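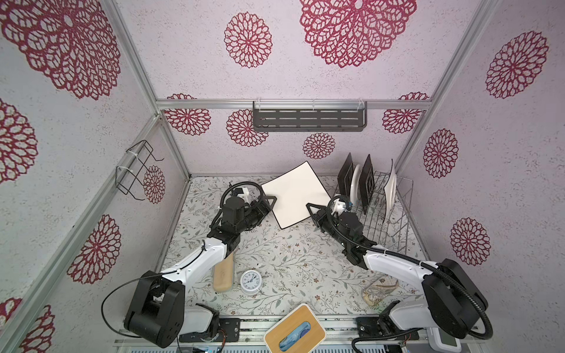 Halina Czerwiński told us in April that she had never given a thought to how she puts a plate in a dish rack until she had to write it down for us, and that by the end of the afternoon she had changed her mind twice about which way the plates should face. That made us very happy, because it's just the sort of thing we'd love to hear from more people!

We are the Greso household study in Wundmont, and we're looking for people who wash up, dry up, put away and tidy, well or badly, to come and spend a session with us at our Dalgleish Street rooms. We want to know how everyday people sort out a table with a bit of everything on it (plates, a brush, a jar, a clock, a box of tissues, you know how tables get) and how they decide what belongs where.

What you'd be doing

A session lasts 70 minutes, and there's a break for tea or coffee whenever you want one. You'll work at a table laid with a flowered cloth, and we'll ask you to clear it, set the plates in a rack and find a home for the smaller things. After that we sit down together and you tell us, in your own words and at whatever length you please, why you did it that way. Please don't practice beforehand. We have had people who stack everything by size and people who just push it all to one end, and we enjoyed both.

Some of the questions are about storage. If you were given a slotted metal shelf and a little black wire rack, what would you keep on them, and what would you never put there? People get quite heated about this (in a friendly way), and Mikkel Ravn, who runs the sessions, has been known to let the talk go well past the hour, so do allow yourself a cushion before your next appointment.

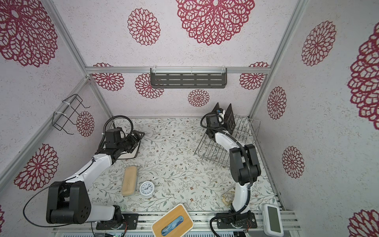 Who can take part

Anyone 18 or over who does at least part of the housework where they live. You can share a home, live alone or be between places. You don't need any special training, and it really doesn't matter if you can't stand doing dishes. You should be comfortable standing for part of the session, but there is a chair, and we are glad to change things around if you tell us ahead of time what would help.

Thank you money and travel

We pay $69 for the session, by check or gift card, whichever you like better. If you come in from Fetville, take the 144 bus and get off at the library; we'll pay you back for the fare.

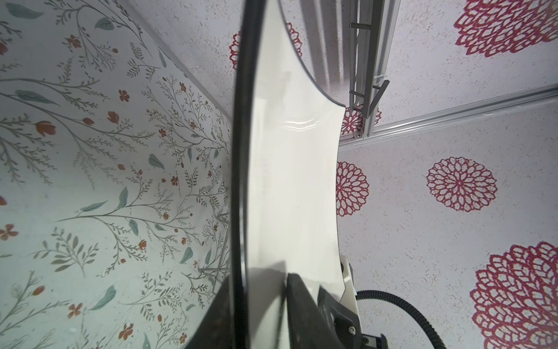

The flowered print, close up.

How to sign up

Call or stop by the front desk at Dalgleish Street and ask for Mikkel. Tell him your name, a good time to reach you and whether mornings or afternoons suit you better. We take 5 people a week, so there may be a short wait, but we do get back to everybody. Sign-up closes 26/06/2026.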